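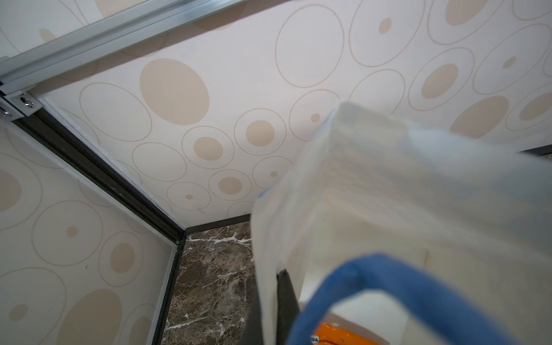 A reader wrote in to ask whether a paper carrier with a fabric handle is worth paying extra for, given that every one they had owned went at the handle well before the bag itself wore out.

Mon 9 November
By the Edum reviews desk

The bag on test is the Hurex white paper carrier with the blue fabric handles, bought at the ordinary price from Bennani. It is sold flat, in packs of four. The same bag can be had with twisted paper handles, and we bought a pack of those for comparison.

Paper and body. The paper is creamy white and takes a crease easily. Soft folds appear in the sides after the first use and stay there. They do not seem to weaken anything, but anyone wanting a crisp bag for a present should keep one aside. The white also marks. A damp cloth lifts dust but roughens the surface if rubbed.

Handles. The fabric is thick and wide enough to spread the load across the fingers. Carried for a quarter of an hour with tins and a bottle of squash, it left no line on the hand, while the twisted paper version did. The handle is soft and will flop into the mouth of the bag while you are packing. Fold it outwards before you start.

Load. We weighed the contents on kitchen scales and walked the same route up and down a flight of stairs. With 2,339 g inside, neither version showed any change at the handle fixing. At 2,812 g the twisted handles had begun to pull the paper into a small pucker on both sides. The fabric ones had not. We did not load either to failure. The maker gives no figure on the packet, and ought to.

Packing. Flat boxes and packets go in well on their edges along the long side, with anything soft in the middle. The mouth does not stay open unaided when the bag is tilted, so filling it on a worktop is easier than filling it on your lap. There is no stiffening card in the base. We cut one from a cereal box, which cured most of the sagging.

Wet. Poor, as with all uncoated paper. A carton of milk with condensation on it softened the base within the length of a bus ride. The fabric handle gets heavy in rain and takes an evening to dry.

Reuse. One of ours has been in weekly use for over four months for library books and light shopping. The handle fixing is sound. The bottom corners have gone furry and one has been taped.

Against the Jevent cotton bag, the Hurex stands up better on a shelf and folds flatter in a drawer. The Jevent can be washed and does not mind rain.

To the reader's question: yes for books, packets and presents, no for chilled food. Bennani lists the same bag in a taller size from February, and we have asked for one to weigh against this.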